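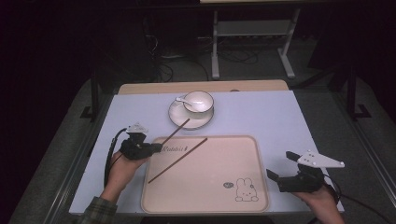 Re: Chopsticks straight on the tray, or do I need a rest?

Tableware and Serving > Trays, mats, small stuff

roosmartens wrote:
October 23, 2018
Setting up for tea and a small bowl of noodles for each person. The tray is the beige one with the rabbit on it, and the cup and saucer go behind it on the table. My sister says chopsticks lying straight on a tray look sloppy and I should buy rests. Do I need them? The sticks are thin and they do wander.

G_Koster wrote:
You don't need them. Rests are one more thing to wash. Lay the sticks side by side along the near edge, tips to the left, done.

octavian_r wrote:
Disagree. The tips go in your mouth and the tray has been who knows where. I'd rather have a folded napkin under them at the very least. Also, why is the cup off the tray? If you have to carry the thing in from the kitchen you're making two trips.

roosmartens wrote:
The cup stays on its saucer and the saucer is wide. With a bowl on the tray too, I don't trust it.

G_Koster wrote:
"Who knows where." It's a tray. You wash it. Do you put a napkin under your fork?

octavian_r wrote:
At a restaurant, yes, often.

milanvb wrote:
My question is whether that tray is any good. I had a Rulby one in nearly the same color and the printing started coming off by April. Cute drawing, and then half a cute drawing. What does the lettering say, just "Rabbit"?

roosmartens wrote:
"Rabbit" in script up in the left corner, and the little rabbit is down at the lower right with a tiny speech bubble next to it. No idea who made it. It was a gift. Printing is fine so far, but I've only had it a month.

milanvb wrote:
A month is nothing. Hand wash it and don't use the rough side of the sponge. The seller told me mine was dishwasher safe, and I don't believe that about anything with a picture on it anymore.

Gijs S. wrote:
I have 30 chopstick rests in a drawer and use maybe two of them. People buy these for the photo. If the sticks roll, get square ones. Veltico sells a pack of 10 pairs and they stay where you put them.

G_Koster wrote:
Thank you. Sense at last.

octavian_r wrote:
Square ones roll less, they don't get cleaner. And I've had Veltico. The finish was dull after one winter.

Gijs S. wrote:
Did you soak them?

octavian_r wrote:
Overnight, once or twice.

Gijs S. wrote:
Well.

roosmartens wrote:
OK, napkins for now, sticks along the near edge. Not sold on rests. Still undecided about the little spoon, whether it stays in the cup or goes on the saucer.

G_Koster wrote:
Saucer. In the cup it gets an elbow.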